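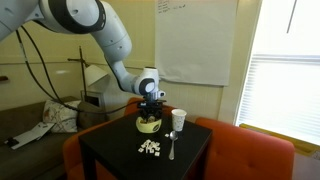
Snacking is the meal now. Ask people what they had for dinner and a good share will list things - crackers, half an apple, the last of the hummus, something out of a bag. No plate. A bowl if you're lucky, a yellow one on a small black table, and the dining room gets used for mail. Barry Bunting has been selling furniture in Mondura for 43 years and says he saw it coming in the order book before anybody wrote about it. Dining sets down. Side tables up, way up.

"They want it square, they want it low, they want it next to the sofa," he says. Last September he sold six dining tables. Side tables, 157.

Is that bad? Depends who you ask. Bunting thinks so, a little. He grew up with six at the table every night and his father carving. Ignacio Tejada doesn't. He cooks at Zustlow, the lunch place on Keogh Street, and his own dinner is usually toast and olives, standing up. 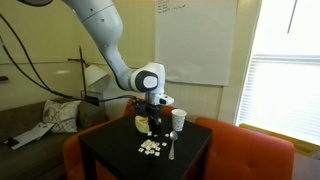
"Cooks have always eaten like this," Tejada says. His menu has gone the same way. Small things, priced small, order three and call it supper. The roast came off first, then the pies. Regulars complained for a week or so and then orderd the chickpeas.

There's a money side too. A roast for two is a lot of roast. Cheese and good bread streches further, and there's one pan to wash, maybe none. Tejada's tip - buy one decent thing, a proper tin of fish say, and let the rest be cheap. Salt the tomatoes early. Warm the nuts.

Bunting still eats at a table, for the record. Oak, seats eight, made in his own back shop. Most nights it's him and his wife down at one end, with soup, and the radio on.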